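In Praise of the Cluttered Table

Posted 2025-04-10 by Efthymia Galanis

My neighbor Ourania Vrettos believes a kitchen table should have nothing on it between meals except a clean cloth, and maybe a bowl of lemons if company is coming. I have loved her dearly for 19 years and I think she is wrong. A table wants things on it. Mine has always had the spoons on it, and the chopsticks, and whatever lid is waiting for its pot, and I would like to make the case for living that way, if you have a cup of something and a little patience.
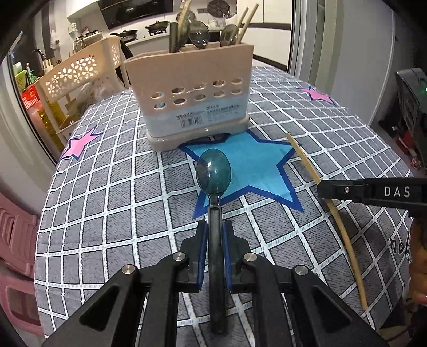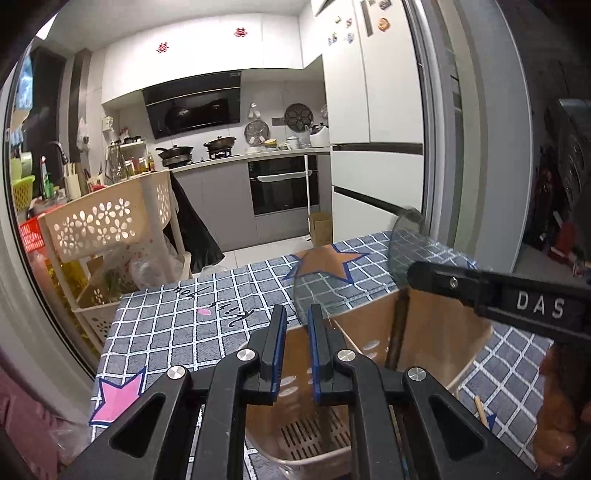

I grew up in a house where every utensil lived in a drawer, and the drawer stuck. My mother would pull, and it would come three inches and stop, and she would put her hand in sideways and feel around for the ladle while the onions went from gold to brown. There was a potato masher in there that caught on the frame, always the same masher, and it never occurred to any of us to put it somewhere else. Drawers do that to a family. Once a thing is out of sight you stop having opinions about it, and you can put up with a bad arrangement for thirty years.

So when I had a kitchen of my own (a narrow one, with a counter about as long as an ironing board) I bought a plastic utensil holder with holes in the front and stood it right on the table. Everything I cooked with went into it, handles down or handles up, however it landed. My aunt Polyxeni Gkikas came to see the apartment that January and said it looked like a stall at a market. She meant it as a criticism! I was so pleased that I wrote it on the calendar.

What I like about an open holder is that you can see at a glance what you own and what you use. The wooden spatula is always at the front because it was the last thing in. The chopsticks drift. I am forever finding one on the cloth and its partner in the holder, and I've stopped minding, because a stray chopstick is easy to pick up and drop back in on the way to the sink. A stray chopstick in a drawer is gone until you move house.

Now, Ourania's argument (and she makes it well, usually while wiping something) is that clutter spreads. You allow a spoon, and the spoon invites the mail, and before long you are eating with your elbows in. I take this seriously. It happened to my cousin Panagiotis Chrysikopoulos, whose dining table vanished under bicycle parts sometime after his divorce and came back only when he sold the table. But I don't think the spoon was to blame there. My rule is that a thing may live on the table if it's used at the table or at the stove, and it has to have a holder or a basket to go home to. Mail has neither, so mail goes by the door.

Baskets, by the way, are where I would spend my money if I were setting up from scratch, and it wouldn't be much money. The cheap plastic sort with slats or holes will do nicely. You can lift a basket with one hand, tip the crumbs out of it and rinse it under the faucet. You can park a lid in it. I have never in my life found a satisfactory home for pot lids, and I have tried the wire racks and the hooks inside the cupboard door that shed their screws into the flour. A basket on the table, lid leaning however it likes, is the nearest I've come to peace on the subject.

And then there's the cloth. I am strongly in favor of a loud one. People with tidy tables tend to buy tablecloths in oatmeal or fog, and every drop of soy sauce shows up on them like a confession. Give me checks, give me big stars in three colors with dark outlines, a bit of writing that's upside down for half the people sitting there. A patterned cloth forgives you. It also makes a few utensils lying about look cheerful, where the same utensils on bare white would look like a job you hadn't finished.

I said some of this to Kalliopi Nikolaidis, who used to cook next door to me and now lives with her son in a very handsome house with a very bare island in the middle. She told me she can't cook there. She opens four drawers to make an egg. Her son is proud of the drawers, they close by themselves, and she hasn't the heart to ask him for a jar to put her spoons in. I sent her one at New Year's, a big ugly one, and she says it has been allowed to stay beside the stove.

Ourania read a draft of this and wants it noted that her lemons have never once fallen on the floor. I do still go to her house for coffee, and I do put my cup back on the saucer. But when she comes to mine she sits down among the spatulas, and she usually has one in her hand within five minutes, telling me how her mother made the rice.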